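Kernthorpe Home Textiles Archive
Progress report to the Mesel Fund, second period
Submitted by Rosalind Zamora, project lead
Sunday, November 16, 2025

Dear Huguette,

We're well into the second period and I have a lot of good news to pass on. The catalog now holds 1,240 entries, of which 437 were added since our last report to you. Most of the new ones are bedcovers and pillowcases, with a very welcome run of tablecloths that came in from families on the Kurtuluş side of town. Zübeyde Saraç has been going to people's homes to record them, and she comes back every time with more than she went for (recipes, mostly, and once a whole box of embroidery patterns cut from magazines).

Home visits

The visits have been the best part of the year so far. We had planned to ask people to bring their textiles to the library, but a bedspread makes more sense on a bed, and people talk more freely in their own rooms. We have had good long conversations about who bought what, which pieces only come out for holidays, and how to wash things that really shouldn't be washed. Printed covers turned out to be a rich subject all by themselves. We had been thinking mainly about handwork, and Zübeyde made a strong case for giving factory-made pieces the same attention. I'm so glad she did!

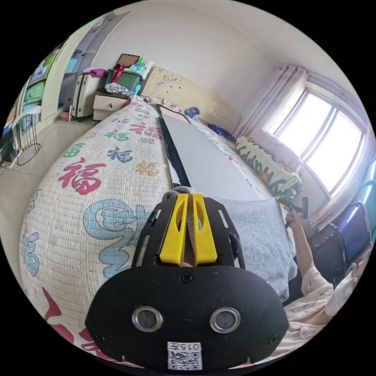

White quilted bedspread with a waffle texture, printed with the character 福 (good fortune) in many colors and sizes.

Lettering and characters on household cloth now have their own heading in the catalog, along with flowers, checks and stripes, and borders. Sinan Kaplan is writing the guide to the headings and expects to have a draft in your hands before the next report.

Cataloging and storage

Crisanto Villanueva has moved all the old card records into Preltetti, and searching by color finally works the way we wanted. There are still gaps in the fiber content field for the earliest cards, and we'd like to keep those marked unknown until someone can check the cloth itself. The new shelving is in. The acid-free boxes came late and two were the wrong depth, so the large quilts are still rolled.

Spending

We are within budget. We spent 600 dollars less than planned on travel and would like your approval to move that amount to transcription, where the recordings are piling up. The 3,000 dollars set aside for the spring display is untouched.

Next period

More visits, the finished guide, and a first list of pieces for the display. Sinan would also like to try an open afternoon for mending, and I'm all for it.

Rosalind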